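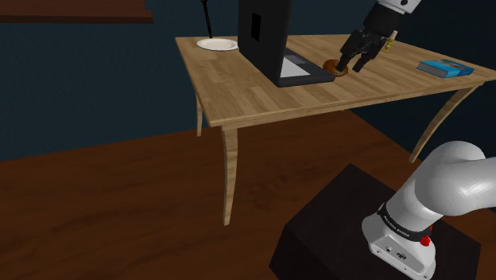

Where do people living alone eat their evening meal? Mostly in the same one or two spots all week, and for a large share of our sample neither spot is a table.

4. Meal place and meal length in one-person households

4.1 Background to this section

Section 3 dealt with what was eaten. This one deals with where and for how long. The two were kept apart in the diary form on purpose, as the pilot in Pruslow showed that people who were asked about food and place on the same line filled in the food and skipped the place. Splitting the line fixed most of that. Not all.

Earlier work on eating alone leans on recall – "where did you usually eat last month" – and recall is poor for anything this routine. People give the answer they think of as normal. A person with a dining table tends to say the dining table, even in weeks when the diary puts every supper on the couch. We saw this gap in the pilot and again in the main round, and it runs in one direction only. Hardly anyone under-reports the table.

4.2 Sample and diary

Paper diaries went out in August to one-person households in Pruslow and Dristside. 1,063 came back. After dropping the ones with too many blank evenings, and a handful filled in by what was plainly two different people, 1,000 were left for analysis. The round number is chance, we did not trim to it.

Each diary ran for 8 evenings. The first was treated as practice and is not used below. For each evening the respondant gave a start time, an end time, a place, and whether anything else was going on (TV, radio, phone call, reading, work). Place was a free answer. We coded it afterward into six groups: dining table, kitchen table or counter, couch or armchair, desk, bed, other. "Other" includes balconies, cars, front steps and one bathtub.

Coding was done twice by separate coders using the Wickramasinghe place list, lightly changed. Disagreements nearly all came from the word "table" on its own, which could be a dining table, a kitchen table or a coffee table. Where the diary had a second mention that settled it, we used that. Otherwise kitchen table, as the bigger group. This probably pushes the kitchen figure up a little. A repeat run with those evenings left out gave the same pattern.

4.3 What counts as a set place

A set place in this paper means a spot kept clear for eating, with at least a plate put down before the food is brought to it. Simple test, easy to ask about, and respondents seemed to understand it without help. It does not require a cloth, a glass or cutlery laid out. Figure 1 would meet it: a light wooden table, a round white plate on it, no food on the plate. So would a corner of a kitchen counter, if it is kept free.

Eating straight from the pan does not meet it. Eating from a plate carried to the couch does not meet it either, which some readers will find strict. We thought about a looser rule and tried one in the pilot, but then almost every meal passed and the measure told us nothing.

4.4 Findings

Most people are steady. Having named a place on the first counted evening, they tend to name it again on the next and the one after. Those who move around are mainly moving between two places, typically kitchen and couch, with the switch tied to what is on TV or to how late they got home. Truly mixed weeks are rare.

Meals at a set place lasted longer. The gap held in both towns and it held for cold suppers as well as cooked ones, so cooking is not the whole story. It shrank once radio and reading were taken into account, since people at tables read while they eat and slow down. It did not go away.

Desk meals were the shortest of all. They also had the most missing end times, so teh true figure may be longer than the one we can report. A person who drifts from supper back into work has no clear moment to write down.

Dristside had more table meals than Pruslow. We would be careful with this. Housing in Dristside is older and kitchens are larger, and floor space was not asked for in the diary. The follow-up form used in the Plekier study does ask for it and we plan to borrow that item.

4.5 Limits

One season only. August suppers are light and early, and the balcony entries will not be there in winter. Diaries also change what they measure: several respondents wrote in the margin that they had started sitting down properly because they knew they had to write it up. Dropping the first evening helps with fumbled forms but does little for this.

Start and end times were rounded by nearly everyone, to the quarter hour in most cases. Fine for comparing groups, not fine for single meals. No attempt is made below to read anything into individual evenings.

Last, living alone was self-declared. Some who live alone do not eat alone, and shared suppers are kept in for this section. They are taken out in Section 5, where the place groups are the same but the base is smaller.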